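Indexing my own book
13/09/2026, by the author of Flatden

The proofs of Flatden arrived from Utari as a single PDF. The contract gives the author a choice: pay for a professional index out of royalties, or supply one. I supplied one.

The book is long-form reporting on a drainage dispute, and most of its sources appear under more than one name. I started with a list of headings taken from my research notes, which gave 190 entries. Brzozowska, the mill, had 5 subheadings by the end. I merged 2 of them after the page numbers moved at second proof.

I worked from the printed pages with a pencil, then typed everything into a plain spreadsheet and sorted by letter, ignoring "the" and "a". Utari allowed 3000 words. Endnotes are indexed only where they add something the main text lacks. 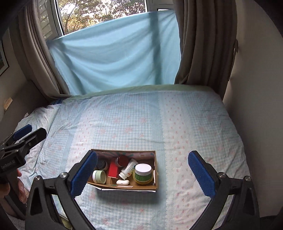 Should the acknowledgements be indexed? Leave them out, along with the dedication and the contents page, unless the publisher's style guide asks for them.

Cross-references took the longest. Every "see also" has to lead to a heading that exists, and three of mine did not. I checked them last, in page order.

Recent posts
Permissions for quoted letters
Fivness: notes from a second visit
Choosing a map scale

Contact | © 2026 | Back to top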